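ホーム > 教材・機材 > つかむ・はこぶ > Brasis 手持ちグリッパー

Brasis 手持ちグリッパー(クラブ・授業用)
開発:Kalteck ロボット教室
組立監修:Irfan Wijaya
教材・課題カード:Puspita Yusof
最終更新:2019年2月19日

ロボットの「手」だけを、自分の手で持って動かす。Brasis はそういう道具です。腕も台車もありません。持ち手を握り、レバーを引くと二本の指が閉じ、ゆるめると開きます。たったそれだけなのに、教室に出すと順番待ちの列ができます。初めて触った子が最初の一本をつまみ上げたときの「おおっ」という声、あれを聞くたびに作ってよかったと思います!

Kalteck のロボット教室では、もともとアームロボットの組み立てから授業を始めていました。ただ、組み立てに時間をかけているうちに学期が終わってしまい、肝心の「物をつかむ」ところまでたどり着けない班が毎年出ていました。それなら先につかむところをやろう、腕の役は人間がやればいい、と Irfan が言い出したのが Brasis の始まりです。試作機ができたのは12月で、休みに入る直前の回にぶっつけ本番で持ち込みました。片付けの時間になっても、だれも手を離してくれませんでした。

どんな授業に向いているか

いちばんよく使われているのは、家の中にある物を使った「片付け課題」です。箸、スプーン、柄の長い道具などをテーブルにばらばらに置いて、グリッパーだけで水切りや箱に戻していきます。競技用のブロックと違って形も重さもそろっていないので、同じつかみ方が二度と通用しません。箸は転がるし、スプーンは丸いところが滑る。重なったところから抜こうとすると隣の一本までついてきます。ここが本当に面白いところで、生徒たちは黙って顔を近づけ、どの角度から指を入れるかを真剣に考え始めます。

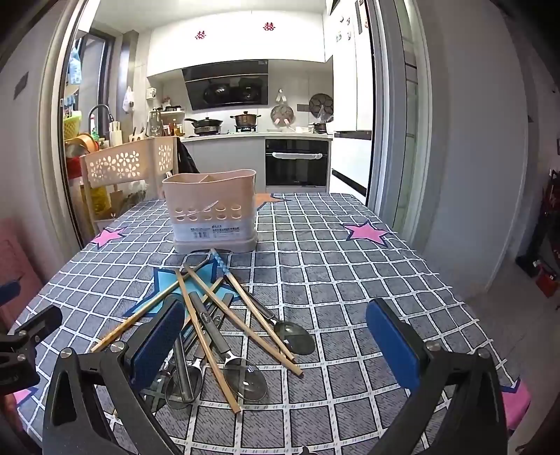 課題カードでは、取る順番を先に紙に書いてもらうようにしています。下になっているものから狙う班、とにかく端から攻める班、短いものを後回しにする班と、作戦がきれいに分かれます。やってみて順番を書き直すのも自由です。書き直した跡が多いカードほど、発表の時間の話が長くて楽しいです(Puspita はそういうカードをコピーして取ってあります)。

カードは全部で13枚あります。はじめの数枚は一本だけをつかんで置く練習、真ん中あたりが向きをそろえる練習、終わりのほうが重なった物をほどく練習です。順番どおりに進めなくてもかまいません。クラブで使うときは、くじ引きにして引いたカードをその場でやる、という遊び方も盛り上がります。

本体について

指は平行に近い形で開閉します。内側には青いパッドが貼ってあり、つかむ物に当たるのはこの部分です。黒い部品はねじで留めてあるので、ドライバーがあれば生徒だけで分解して組み直せます。部品の名前は覚えなくても大丈夫です。外した順に紙の上へ並べていくと、戻すときに迷いません。

持ち手の握り具合は、教室の子どもたちに何度も握ってもらって決めました。初期の試作では大人の手に合わせてしまい、小さい子が両手でないとレバーを引けなかったのです。いまの形なら片手で握り、空いた手を下から添えて支えられます。左利きの生徒からも使いやすいと言ってもらえました。

パネルの三角や四角の抜き穴について、見た目のためですかとよく聞かれます。軽くするためでもあり、結束バンドを通すためでもあります。記録用の小さなカメラを付けたい、目印のリボンを付けたい、班の名札を下げたい、といった要望がどんどん来るので、穴はそのままどうぞ自由に使ってください。

二人で一台がちょうどいい

一人が持って、もう一人が指示を出す。この組み合わせを強くおすすめします。持っている人には指の向こう側が見えにくく、横にいる人にはよく見えます。「もうちょっと右」「あ、行きすぎ」「そこで閉じて!」という声が教室じゅうから聞こえてくる時間は、指導する側にとってもたまらないものがあります。

指示役の言葉は、回を重ねるとはっきり変わってきます。「右」だけでは足りないことに気づいて、「指一本ぶん右」「手首を寝かせて」と言い始めるのです。プログラムの授業に進んだとき、この言い方がそのまま役に立ちます。位置と向きを別々に伝えるという考えが、もう体に入っているわけです。Simthorpe 中等部のクラブでは、指示役が目をつぶった持ち役を誘導するという上級ルールを考え出しました。かなり難しいのですが、成功したときの喜びようはすごかったです。

縦にまっすぐ保持する練習

課題カードのうち、生徒に人気があるのに成功率が低いのが「細い棒を立てたまま運ぶ」です。寝ている棒を拾うのは、コツさえつかめばすぐできます。ところが立てて運ぶとなると、手首がほんの少し傾いただけで棒もいっしょに傾いてしまいます。歩き出すと揺れも加わります。足音を立てないように全員がそろりそろりと歩くので、教室が急に静かになるのも名物です。 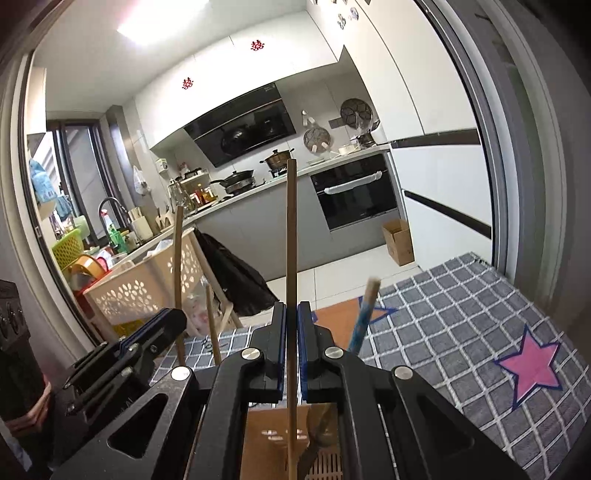
この課題では、棒そのものをじっと見つめる人ほど傾けてしまいがちです。自分の体ごと傾いていることに気づけないのですね。そこで Irfan が教えているのが、部屋の中にあるまっすぐな線を借りる方法です。ドアの枠でも、戸棚の縁でもかまいません。細い木の棒を青いパッドの間に縦にはさんだら、奥に見えるドア枠の線と棒を見比べて、平行になるように手首を直します。台所に向かって構えれば線はいくらでも見つかるので、家で練習する人にもぴったりです。慣れてきたら、線の少ない場所でも試してみてください。

パッドのどこで棒を受けるかも大事です。先端ぎりぎりではさむと棒が回りやすく、深くくわえると今度は置くときに指がじゃまになります。ちょうどいいところは棒の太さによって違うので、カードの余白に自分の位置を書いておきましょう。Lam 地区の交流会では100回近く挑戦した班があり、そのカードは裏までびっしり書き込みで埋まっていました。

セットの内容

グリッパー本体(組立済み)
交換用青パッド 2枚
課題カード
組み直し手順書
記録シートの原本(コピー自由)

箸や棒、スプーンなどの課題用の物は付いていません。生徒が家から持ち寄ったものを使うと、太さも長さもばらばらになって断然楽しくなります。ただし、とがった物と割れる物は入れないでください。先に保護者の方へ、何を持ってきてよいかを書いたお知らせを出しておくと安心です。ひな形が必要な場合は Puspita までどうぞ。

使う前に確かめること

レバーを何度か引いて、両方の指が同じように動くか見てください。片方だけ遅れるときは、外側のアームのねじが緩んでいることが多いです。締めすぎると今度は動きが渋くなります。締めてからほんの少し戻す、という加減は生徒のほうがすぐにうまくなります。

パッドの端が浮いてきたら貼り替え時です。浮いたまま使うと、細い物がすき間に入り込みます。古いパッドをはがした面は乾いた布で拭き、新しいものを貼ったら、しばらく指を閉じた状態で置いてください。洗剤やアルコールで拭くのは避けましょう。

指の間に自分の指を入れない、人や動物をはさまない、この約束は最初の回に声に出して確認しています。はさむ力は強くありませんが、ふざけ始めると道具の傷みも早くなります。

クラブでの時間割の例

初回は説明を短くして、すぐに触らせてあげてください。見本を長く見せると、みんなその持ち方をまねしてしまいます。まず好きなように拾ってもらい、うまくいった持ち方を互いに見せ合うところから始めると、こちらが思いもしなかった方法が出てきます。手の甲を上にする子もいれば、真横から差し込む子もいます。

次の回からカードを使います。持ち役と指示役は必ず途中で交代します。交代したとたんに「見えてないのに、よくあんなことできたね」と相手をほめる声が上がるのが、私たちはとても好きです。最後に記録シートを書き、机の上に並べて読み合います。

アームロボットを持っている学校なら、そのあとに同じ課題をロボットでやってみてください。自分の手首がしていた細かな動きを、今度は数字で書くことになります。苦労します。でも、どこが難しいのかを生徒が自分の言葉で言えるので、詰まったときの相談がぐっと具体的になります。Simthorpe のクラブでは、手持ちのときの記録シートを横に置いたままプログラムを書いていました。

よくあるお問い合わせ

何年生から使えますか。
教室では小学校の中学年から使っています。レバーが重いと感じる子には、持ち手にスポンジを巻いてあげると楽になります。

電池は要りますか。
要りません。レバーの動きがそのまま指に伝わる仕組みです。充電を待たずに始められます。

重い物も持てますか。
箸や金属のスプーンくらいまでを想定しています。鍋ややかんには使わないでください。

指の形を変えてもいいですか。
ぜひやってください! 厚紙やフェルトで指先を作った班もあります。元に戻せるように、外した部品は袋にまとめておきましょう。

競技会で使ってもかまいませんか。
かまいません。ルールを作ったら、よければ教室にも教えてください。次のカードの参考にさせていただきます。

貸し出しと見学

クラブや学校への貸し出しは、2台一組でお送りしています。返却のときに部品が足りなくても、正直に書いて入れてくださればこちらで補充します。記録シートのコピーをいっしょに送っていただけると、教室の壁に貼らせてもらいます。ほかの学校の作戦を読むのを、生徒たちはとても楽しみにしています。

見学は授業のある回ならいつでも歓迎です。立っているだけだと、たぶんすぐに指示役を頼まれます。動きやすい服装でお越しください。申し込みは問い合わせフォームの「見学・貸し出し」を選び、学校名またはクラブ名と、だいたいの人数を書いて送信してください。機材についての質問は Irfan が、課題カードについての質問は Puspita がお返事します。

関連ページ
課題カードの追加と訂正
パッドの貼り替え手順
記録シートの書き方
Lam 地区交流会の報告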